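Presari Viltance: interface de áudio para estúdio caseiro

Testei a Viltance durante as gravações de Serena Valentini, compositora de trilhas para curtas. São 8 entradas, pré-amplificadores limpos e conversão estável. O ruído de fundo só aparece com microfones de fita e ganho no máximo. 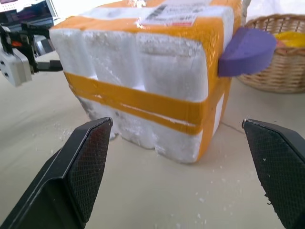

Bloco de isopor com fita laranja e etiqueta no topo.

A latência ficou em 10 ms com o buffer padrão. Baixei o valor para gravar guitarra em linha e não houve estalos, mesmo com 20 pistas abertas no Kuketlow. O mixer por software é confuso: o roteamento dos fones fica em um submenu e não salva por projeto.
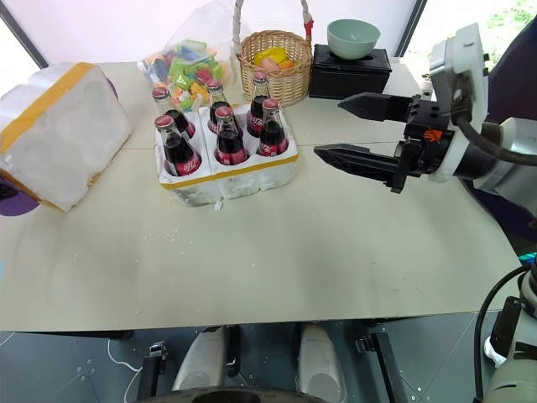 Construção e conexões

Chassi rígido, botões com curso firme. A saída de fones empurra bem modelos de alta impedância. Falta MIDI no painel frontal. A Tehrani, concorrente direta, oferece isso, mas com pré-amplificadores inferiores. 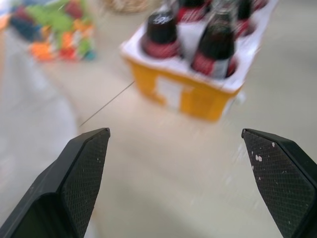 Pontas pretas com face interna quadriculada.

Preço pago: R$ 3000. Recomendo para quem grava voz e cordas. Para bateria, convém somar um pré externo.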